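Rechercher dans le guide OK Recherche avancée

Mis à jour en juillet
Par Osvaldo Mancuso, avec les corrections d'Hipólito Aravena

4. Préparer une passe de navigation en ruelle

Cette section suppose que Distbridge est installé sur le poste de travail et que le robot Catby tient debout, au moins moralement. Si ce n'est pas le cas, retournez à la section 3. Elle est longue et nous compatissons.

La méthode tient en peu de mots. Le robot avance dans une rue étroite, sans carte préalable, et Cocco, le module d'estimation, prédit à partir de la seule image avant la largeur de chaussée encore praticable. On compare ensuite cette prédiction à la mesure du télémètre, que Cocco n'a pas le droit de consulter pendant la passe. Il essaie quand même si on laisse le port ouvert (voir 4.2, étape 3).

4.1 Choisir la ruelle

1. Retenez un tronçon dont la chaussée est revêtue sur toute sa longueur. Les graviers sont traités en annexe, avec les regrets d'usage.

2. Parcourez le tronçon à pied dans les deux sens avant de sortir le robot. Notez les rustines, les bordures basses et tout marquage au sol en travers de la voie.

3. Relevez la largeur au point le plus serré. Saisissez-la dans le champ largeur_min, en centimètres. La valeur 300 est proposée par défaut et convient à la ruelle de Pledano où nous avons mis la méthode au point, c'est-à-dire à une seule ruelle au monde.

4. Vérifiez que le ciel est uniforme. Un temps couvert donne les séries les plus faciles à comparer entre elles. Le grand soleil produit de belles images et des résultats déprimants.

Un véhicule dans l'axe réduit d'un coup la largeur libre. Cocco doit alors faire baisser son estimation bien avant que le télémètre ne s'en mêle, et c'est tout l'intérêt du test.

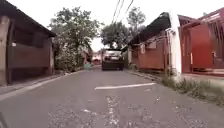 Fig. 4-1. Véhicule sombre dans l'axe de la voie ; marquage blanc en travers de la chaussée.

Note. Une ligne blanche isolée est un piège classique. Les premières versions de Cocco y voyaient un trottoir et s'arrêtaient devant avec une grande dignité. Si votre version se comporte ainsi, elle est antérieure au modèle livré avec ce guide. Mettez-la à jour avant d'écrire un article sur le phénomène.

4.2 Lancer la passe

1. Placez le robot au milieu de la chaussée, face au tronçon. « Au milieu » s'entend à l'œil ; l'étalonnage absorbe l'écart.

2. Ouvrez Distbridge et chargez le profil ruelle. Le profil couloir porte presque la même icône. Aravena a demandé qu'on la change. Elle n'a pas changé.

3. Fermez le port du télémètre côté estimation. La ligne d'état doit indiquer « télémètre : enregistrement seul ». Toute autre mention rend la passe inutilisable pour la comparaison.

4. Réglez la vitesse sur 600 millimètres par seconde. Au-dessus, l'image avant perd la texture du revêtement, dont Cocco se sert beaucoup plus que nous ne l'avions prévu.

5. Appuyez sur Départ. Marchez derrière le robot, la main près de l'arrêt d'urgence, en prenant l'air de quelqu'un qui promène un chien.

6. En bout de tronçon, appuyez sur Fin de passe, puis attendez le double bip. Éteindre avant le double bip efface le journal. Il n'existe pas de corbeille.

7. Recommencez jusqu'à obtenir huit passes valides. Distbridge refuse de calculer un score en dessous, et aucune option cachée ne le fera changer d'avis.

ATTENTION. N'envoyez jamais le robot vers un véhicule dont le moteur tourne. La fonction d'évitement est désactivée pendant une passe de mesure.

ATTENTION. Le robot ne reconnaît ni les portails qui s'ouvrent ni les gens qui en sortent à reculons avec leurs courses. C'est à l'opérateur de regarder.

4.3 Les bords qui n'en sont pas

Avec un mur franc des deux côtés, tout le monde est d'accord sur la largeur. L'affaire se complique quand un côté est bâti et que l'autre est rendu à la végétation. La bordure géométrique existe encore quelque part, mais l'herbe a un avis différent sur son emplacement.

Le réglage marge_souple sert à cela. Il fixe la distance à partir de laquelle un bord végétal est traité comme un obstacle.

1. Commencez avec marge_souple = 0 et faites une passe complète.

2. Ouvrez le journal et repérez les endroits où la courbe de Cocco s'écarte de celle du télémètre du côté de l'accotement.

3. Augmentez la marge par petits pas, une passe à chaque fois, jusqu'à ce que l'écart cesse de diminuer.

4. Revenez d'un pas en arrière. Enregistrez le profil sous un nouveau nom. « final » est déjà pris, « final2 » également.

Les petits détritus clairs posés sur la chaussée méritent un mot. Ils ne gênent pas le robot, mais ils attirent l'estimateur, qui les prend parfois pour le début d'un bord. Laissez-les en place pendant la série : une rue balayée pour l'occasion donne un score flatteur que vous ne retrouverez nulle part ailleurs.

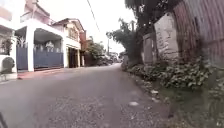
Faut-il refaire l'étalonnage quand on change de ruelle dans la même journée ?
L'étalonnage reste valable tant que la caméra n'a été ni démontée ni cognée ; seul le champ largeur_min est à ressaisir.

4.4 Lire le résultat

Le rapport affiche une erreur moyenne par passe et une courbe par côté. Regardez d'abord la courbe. Une moyenne honorable peut cacher un côté gauche excellent et un côté droit parti en vacances.

Sur notre série de référence, Cocco annonçait un rétrécissement environ 800 millisecondes avant le télémètre. Ce résultat vaut pour une chaussée grise, un ciel blanc et un opérateur patient. Nous n'avons rien mesuré de nuit et le guide n'en promet rien.

Si le rapport est vide, reprenez à l'étape 6 de la section 4.2 et lisez de nouveau la phrase sur le double bip.

Pour l'export des journaux vers un autre poste, voir la section 5.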